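This site uses cookies to keep you logged in to the list archive. Accept / Manage

[palledville-screamers] Re: Zamport, the ending (SPOILERS)

From: Xiomara Pettigrew
To: the Palledville Screamers list

Kenji Dvorak wrote:
> Finally watched Zamport with Yolanda. We both liked the first hour, the
> ferry terminal and the night guard and the announcements in a language
> the credits don't list. Then the thing comes up through the baggage
> belt and it's a man in a wet rug. Why do they always show it? Also can
> somebody tell me what the sister was doing in locker 501, because
> Yolanda says she was dead the whole time and I say she was hiding, and
> we have to live in the same house.

Kenji,

Yolanda is right, I'm sorry. The sister is dead from the opening credits. Watch the guard set out two cups of coffee and drink both of them. I missed it too until my second viewing, and I had the advantage of being alone and sober.

I'll defend the rug, though. I've seen Zamport four times now and the rug gets better. The first time I laughed, the second time I noticed it never blinks, and by the fourth I was rooting for it, mostly on the grounds that it was the only one in the terminal with a plan. What I can't defend is the twenty minutes of people splitting up to look for a fuse box. There are 6 of them and one flashlight. My grandmother would have handled this better, and she was afraid of geese.

If you want the same idea done with more nerve, try Beltus. Same director, made earlier, on what looks like lunch money. A toll collector starts getting cars with no drivers, and the odometer in every one of them reads 3247. You never see what's behind it. Sunita Iwasaki hates that movie for exactly this reason and will tell you so at length if you stand near her at the snack table. She thinks a monster movie owes you a monster. I think it owes you a bad night's sleep.

The Timothée Courtois score is the other thing to listen for. He wrote it for one cello and then apparently threw the cello down some stairs. It comes out on vinyl in August, and I'm going to buy it and play it once.

On to business. The Van Dusen has agreed to let us have the small room again for the double feature, Beltus first and then Zamport, doors at 7 p.m. They'd like us to pick up after ourselves this time. The usual snack rules apply, so nothing that crunches during the quiet parts, and Beltus is all quiet parts.

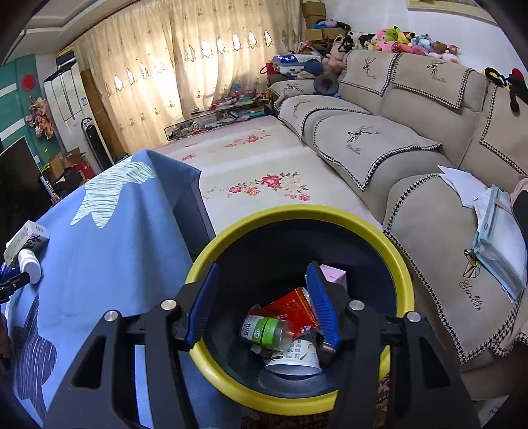
Wrapper, paper cup, yellow-rimmed bin.

Sunita wants to introduce Zamport, and I've said yes on the condition that she doesn't give away the locker. Kenji, you may present the hiding theory afterward. You'll have five minutes and no slides. Yolanda gets the rebuttal.

One more thing on the rug: I read that the costume took 1600 yards of yarn and that the actor inside could only see out of the left armpit. Go back and look at the chase on the gangway with that in mind. He hits three separate doors.

Xiomara

Contact the list owner | Copyright Palledville Screamers | Back to top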